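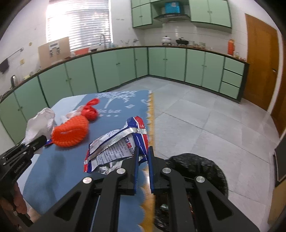 Equipment Sheet 12, page 3

# Dulleo two-finger hand-held gripper, pair

The Dulleo is a hand-held parallel gripper for recording manual tasks that will later be run on a robot arm. It is sold in pairs, one for each hand. Typical work is household clearing: wrappers, used tissues, scrubbers, net bags and thin plastic bags, picked up from a table and put in a bin bag. The fingers are black with blue grip pads, and the body is made up of angled black plates with triangular cut-outs.

## What is in the set

| Item | Quantity | Notes |
|---|---|---|
| Hand-held gripper | 2 | Left and right are the same unit |
| Grip pads, fitted | 4 | Blue |
| Grip pads, spare | 12 | Blue only |
| Hex key | 1 | Fits all body bolts |
| Carry case | 1 | Holds one pair |

Cameras, memory cards and chargers are ordered separately. The matching end tool for a robot arm is listed on Sheet 14 and takes the same pads.

## Price and lead time

- One pair, as listed: 480
- Pad pack, 12 pads: 12
- Arm end tool, each: 1000

Prices are in pounds, before VAT and carriage. Orders received by noon on Friday go into the following week's build. Pairs are normally held in stock at Karnville. The arm end tool is built to order, and orders placed in January should allow an extra week.

## Planning a purchase

Budget by operator, not by site. Each operator needs one pair, and a shared pair loses time at every change of shift. For sites with more than three operators we suggest one spare pair, held charged and checked.

Pads are the main running cost. Replace both pads on a gripper together. A worn pad first shows up on light, crumpled items such as film wrappers and tissue, which slide towards the fingertips as the fingers close. Mesh items are easier to hold but can catch on a pad with a lifted edge. Cloth-covered tables should be included in any trial, as thin packaging is harder to lift from fabric than from a bare worktop.

Allow for the following when costing a trial:

1. One pair per operator.
2. One pad pack per pair.
3. Half a day for set-up and finger alignment.
4. A supply of test items of the kind the robot will handle. Packaging should be real, used packaging. Flat new samples give poor results.

Kipchumba Laizer's trial notes, covering 200 table-clearing runs with mixed light rubbish, are sent on request with any quotation.

## Care

Check the body bolts weekly. Wipe the pads with a damp cloth and leave them to dry before use. Do not use solvent. Grippers used in kitchens should be wiped down at the end of each session, including the inside faces of the plates.

## Compatibility

The arm end tool fits the Overgaard flange directly. The Kestov flange needs adapter plate K2, which is not included. Older Kestov arms should be checked with us before ordering.

Quotations: Setareh Shirazi, Karnville office
Spares and returns: Nassoro Mbwambo, Karnville stores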